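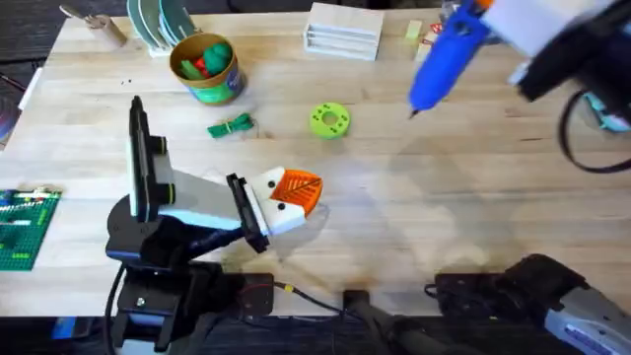

Page 4 sur 117

Forum Entretien et réparation > Chaussures > Semelles et talons

Plateforme décollée sur bottines Karitz, quelle colle ?

Rawan Hattar
Posté le 11/01/2020

Bonjour,

J'ai une paire de bottines Karitz à plateforme, tige en cuir lisse, plateforme en liège gainé, semelle d'usure en caoutchouc. Sur le pied droit, la plateforme se détache de la première de montage à l'avant, sur la largeur des orteils. Le talon tient bien. J'ai mis une colle cyanoacrylate en décembre, elle a cassé net au bout de deux sorties et il reste une croûte dure et blanchâtre sur le liège.

Deux points :
- quelle colle pour un joint cuir/liège qui plie à chaque pas ?
- faut-il enlever toute l'ancienne colle ou peut-on encoller par-dessus ?

Je n'ai pas de presse. La boutique ne reprend pas la paire, la garantie est dépassée.

Merci.

stinon_cuir

Néoprène. Double encollage, on attend, on presse. La cyano est trop cassante pour une semelle.

Rizk
Membre depuis 2,515 messages

La réponse précédente est juste mais il manque la préparation, et c'est là que le collage se joue.

Ancienne colle : il faut tout enlever. La néoprène n'accroche pas sur un film de cyanoacrylate durci. Côté cuir, papier abrasif grain 80 jusqu'à retrouver la fibre. Côté liège, plus doux, grain 120 à la main, sans creuser. L'acétone ramollit la cyano mais elle attaque aussi la finition du cuir et certains gainages - à réserver au coton-tige, loin de la tige. Dépoussiérer ensuite à la brosse sèche.

Collage :
Appliquer une couche fine sur les deux faces. Le liège boit, donc une deuxième couche de ce côté quand la première ne colle plus au doigt. Respecter le temps de gommage indiqué sur le pot, qui varie d'une marque à l'autre. Positionner en partant de la zone encore collée et en avançant vers la pointe. Il n'y a pas de repositionnement possible, la prise est immédiate.

Pression : c'est l'intensité qui compte, moins la durée. Sans presse, glisser une forme ou un embauchoir plein dans la bottine et marteler la semelle au maillet caoutchouc, du centre vers les bords. Finir avec des bandes de chambre à air bien serrées pendant la nuit. Éviter le serre-joint directement sur le liège, il marque.

Attendre deux jours avant de porter. Local aéré, les solvants sont forts.

Si le liège est fendu dans l'épaisseur, le collage ne tiendra pas et il faut remplacer la plateforme.

pidham

Moi j'ai fait recoller les miennes chez le cordonnier, des compensées d'une autre marque. Ça tient depuis l'hiver dernier. Je ne sais pas ce qu'il a mis comme colle. Pour le prix d'un pot et du papier de verre, je ne me suis pas posé la question longtemps.

Rawan Hattar

Merci Rizk. Le liège n'est pas fendu, j'ai vérifié en écartant. Pour le ponçage fin j'ai seulement du grain 400, je vais racheter du 120.

Rizk

Le 400 lisse trop, gardez-le pour les lisses de talon.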